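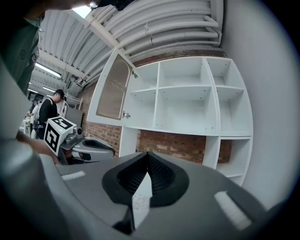 Shared workroom: tables, small parts and adhesive foam

Fedeo Workshop Notes
Updated 2025-05-21

These notes cover a room where several people stand and work at the same time and the tables collect small items through the day. They apply equally to a garage, a spare room or a hired hall. Dimensions are in millimetres.

Tables

Assign each table one job before anything is put on it. Sorting, assembly and packing have different lighting and clearance requirements and do not mix well. Where only one table is available, divide it with masking tape and label the tape itself. Writing on the tabletop with marker, including the kind sold as erasable, leaves a ghost on melamine that methylated spirits will lighten but not remove.

Leave a strip 200 deep along the front edge clear at all times. Sleeves and bag straps drag across this zone, and most dropped parts start there. A length of half-round timber beading fixed along the edge will stop cylindrical items rolling off. Use removable mounting strips if the table is borrowed.

Table height for standing work should be at or just below the elbow. For fine work, raise it by 100. Four offcuts of 90 x 90 pine, drilled to take the table feet to a depth of 20, will lift a standard trestle without wobble. Do not stack loose blocks.

Pale parts on pale surfaces

White and natural-coloured plastic parts are difficult to see on a white tabletop, particularly under overhead tubes. Put down a dark mat. Charcoal felt is cheap but sheds; ribbed rubber matting is heavier, wipes clean and stops parts sliding. Shallow ribs are preferable to deep ones, which trap screws.

For dark parts, reverse this. A sheet of white corflute does the job and can be tipped to pour the contents back into a tub.

Lighting from one side shows small parts better than lighting from directly above. A lamp set low at the back corner of the table throws a shadow from anything taller than a washer.

Small-parts containers

Shallow trays are better than deep tubs for anything in use. Deep tubs are for storage. The Plidard stacking tray takes a divider every 13 mm along its length, and the dividers can be pulled out with the tray full if it is first tilted towards the operator. Lids should be stored under the tray they belong to.

Label the front face and not the lid. Lids migrate. Include the part name, the size and the quantity at which more should be ordered. Pencil on masking tape lasts longer than most people expect and can be corrected.

At the end of a session, anything that cannot be identified goes into a single tub marked with the month, for example MAY. If the tub has not been opened by the end of the following month, empty it.

Adhesive foam strip

White closed-cell foam strip is used for padding, for spacing and for stopping rattles in lids, drawers and tool housings. Most failures come from surface preparation.

1. Remove dust with a dry brush, then wipe the surface with isopropyl alcohol on a lint-free cloth. Household spray cleaners leave a film. Do not use them at this stage.

2. Allow the alcohol to flash off completely.

3. Cut the strip to length with a sharp snap-off blade on the backing-paper side. Scissors compress the edge and it lifts later. Round the corners slightly if the strip will be brushed by hands or clothing.

4. Peel back a short length of liner, position the end, then lay the rest down while drawing the liner away. Do not stretch the foam. Stretched foam shrinks back and pulls off its own ends.

5. Press along the full length with a roller or the back of a spoon. Leave overnight before loading it.

On a curved surface, two short strips hold better than one long one. Where the curve runs in both directions, cut the strip in half lengthwise as well.

Old foam goes yellow and crumbles. Pick off what will come, then soften the residue with eucalyptus oil and lift it with a plastic scraper. Clean off the oil with detergent, rinse, dry, and start again at step 1.

Rubber pads and grip surfaces

Ribbed and textured rubber loses its hold mainly through dust and skin oil. Wash it with warm water and a little dishwashing liquid, using an old toothbrush along the ribs and not across them. Rinse well and pat dry. Solvents, including turps and petrol, swell natural rubber. Silicone spray should not be used anywhere near a gripping face, and overspray from a job at the next table is enough to cause trouble.

Check for flat spots, shiny patches and cracks at the base of the ribs. A shiny patch can sometimes be brought back with a light pass of 240-grit paper. Cracks cannot be repaired and the pad should be replaced. Replace pads in pairs so that both faces wear together.

Store clamps, tongs and pliers with rubber faces slightly open. Faces left pressed together for months may take a set or stick.

Walkways and personal gear

Allow 900 between tables where people work back to back, and 1200 where one of them will be carrying something. Measure with the stools pulled out.

Backpacks are a nuisance in a narrow room. The wearer turns and the bag clears the table behind. Provide hooks near the entrance at 1500 for adults, with a second row lower down if children use the room. The Esier double hook is rated at 7 kg per arm, which covers most bags. Fix it into a stud; plasterboard plugs work loose under repeated loading.

Long sleeves should be rolled or buttoned near heat, glue or rotating tools. Caps are fine for general bench work, though a peak will shade close work when the head is bent. Turn it round or move the lamp.

Mark the swing of any cupboard door on the floor with tape. Keep leads off the walkway altogether or run them beneath a proper cable cover.

Closing down

Clear from the back of the table to the front. Return parts to trays, trays to shelves, then brush the mat into a dustpan and check the pan before tipping it out. Magnetic pickups will find steel screws but not brass or stainless.

Wipe tables with a barely damp cloth. Dry the underside of rubber mats before laying them back down, and hang felt.

Consumables list for one room: masking tape, isopropyl alcohol, lint-free cloths, snap-off blades, foam strip in two widths, spare rubber pads, pencils. Shelf reference 193 in the Fedeo stock sheet. Reorder foam strip when the last full roll is opened.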